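Sobremesa de haya Lillovholm
Privau / Cocina y comedor / Tableros y sobremesas
Ref. 1011-H

Precio: 199 € (IVA incluido)
Disponibilidad: en almacén
Precios válidos desde el 1 de julio de 2020

Descripción

Tablero macizo de haya de lamas encoladas para mesa de trabajo, escritorio o comedor pequeño. Se entrega lijado y sin acabado, con los cantos rectos y las esquinas ligeramente matadas. Las patas no están incluidas. Es compatible con los caballetes Wodow y con la estructura metálica Negi, que se venden por separado.

La haya es una madera dura, de grano fino y poco dibujo. Aguanta bien los golpes y el roce diario, pero se mueve con los cambios de humedad, así que conviene darle aceite por las dos caras antes de montarla. Si solo se trata la cara vista, el tablero puede abarquillarse.

Características

Material: haya maciza, lama continua
Grosor: 27 mm
Ancho: 70 cm
Largo: 140 cm
Acabado: sin tratar
Tornillería: no incluida
Garantía: 10 años contra defectos de encolado

Montaje

Dejar el tablero en horizontal y dentro de la habitación donde vaya a quedar durante dos días antes de atornillar nada. Taladrar con broca de 3 mm y tope de profundidad. En la estructura Negi los agujeros son ovalados; el tornillo va en el centro del óvalo y no se aprieta a fondo.

Mantenimiento

Dos manos de aceite al principio, con un lijado suave de grano 240 entre una y otra. Después, una mano al año. Para la limpieza diaria basta un paño humedecido y jabón neutro. No usar lejía ni productos con amoniaco. Las marcas de vasos suelen salir con lija fina y un poco de aceite.

Envío

Gastos de envío gratuitos en pedidos de más de 100 €. La entrega es a pie de calle. Los tableros cortados a medida tardan una semana más y no admiten devolución. El servicio de corte se suspendió en mayo y vuelve a estar disponible en todas las medidas.

Opiniones de clientes

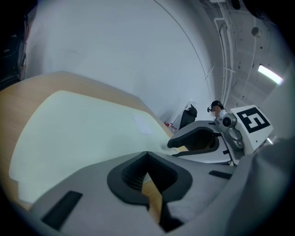

Lo monté sobre caballetes Wodow y queda firme, aunque pesa lo suyo y para subirlo hicimos falta dos. Le di el aceite por las dos caras como indican y de momento sigue plano. Le quito una estrella porque un canto venía con restos de cola y tuve que repasarlo con lija.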